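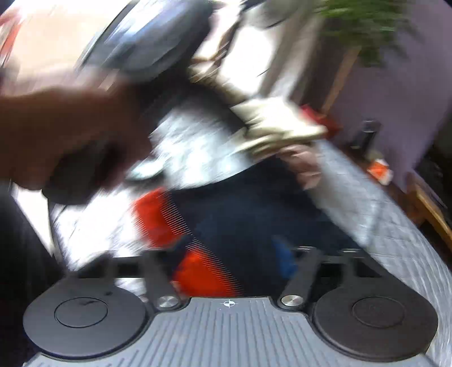 The Unonis is a hand-held two-finger gripper design intended for assembly at home or in a shared workshop. It grew out of the Betex, an earlier parts kit, and is used mainly to record household tasks such as folding and packing clothes. A complete build uses 34 printed parts and 19 screws. The fingers turn on metal pivots and close on replaceable pads. 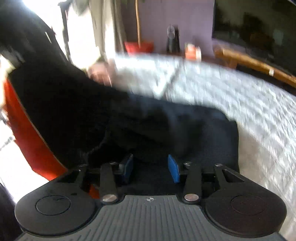
Gemport, on the builders' forum, wrote that the pivots should be tightened last, after both fingers have been moved through their full travel. Later versions of the build notes follow this order.

Printing takes up to 4 days on a small machine. Most builders print the body first and leave the finger arms for a second batch.

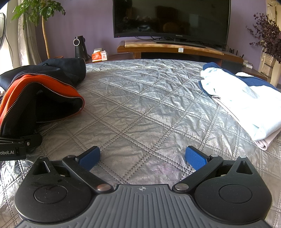
Can the pads be replaced without taking the fingers apart?
Each pad slides off its own finger once the retaining screw behind it is out.

Contact | Copyright Afolabi Workshop Wiki | Back to top
Last updated: November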